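Tips for teaching a gripper to pick up jewellery

Saturday, November 24, 2018
By Milagros Montecinos

Small, floppy things are the hardest objects to demonstrate well. A mug holds its shape when you close on it. A bracelet slides, folds and hooks itself onto its neighbour. These are the habits I've settled on for recording with a hand-held gripper at the kitchen table. Most of them work just as well for hair ties, key rings and charger cords.

Put everything in a shallow tray with a low rim. A deep bowl hides the fingers at the moment of the grasp, and that is the part of the recording you need most. A pale interior helps with see-through plastic bangles.

Use one tablecloth and leave it alone. A printed cloth is fine, and a big motif gives you a mark to line the tray up against. Smooth it out before each batch and tape the corners underneath if it creeps.

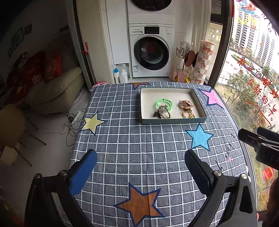 Start every take from the same height, with the fingers open, and hold still while you breathe in and out once. If you begin already moving, you'll spend the evening trimming. Come down slowly, stop just above the piece, then close. Bethel Nigatu taught me to say the steps under my breath, and my timing got much steadier.

Pick a spot on each piece and stick to it for the batch:

Rigid bangle: take the rim on the side nearest you.
Beaded bracelet: close across two or three beads. One bead alone will roll out.
Braided cord: grab the thickest part of the braid, away from the knot.
Chain with a charm: go for the chain. The charm swings and throws off your placement.

If two pieces are tangled, decide before you start whether the take is a pick or an untangle. Don't switch halfway. I keep untangling in its own folder, and it's a slow job. Lift the top piece straight up a little way, pause, and let the lower one drop free if it's going to.

Fumbles are worth keeping when you recover in one smooth try. Bin anything where your other hand came in to help.
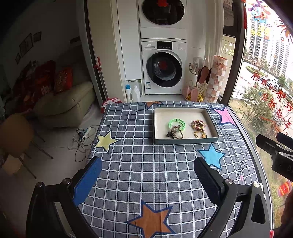
Wipe the finger pads every 10 takes. Hand cream and dust from the beads make them slippery, and you'll start squeezing harder without noticing. A damp cloth is enough. Skip the methylated spirits, which left the pads on my old Daltus gripper chalky.

Move the pieces between takes. Nudge the tray a little, swap left and right, flip the beads over. In July I recorded 1,000 takes with hardly a change in the layout, and the policy I trained could only find the bangle where it had always been. I ended up redoing the lot.

Work in daylight if you can and watch for glare on shiny metal. When the sun comes straight onto the table, half close the curtain or turn the tray side on.

Stop at 70 takes a sitting. My wrist gets lazy after that and the grasps drift towards the fingertips. Label the files before you get up, with the piece first and the grip second, and charge the gripper overnight.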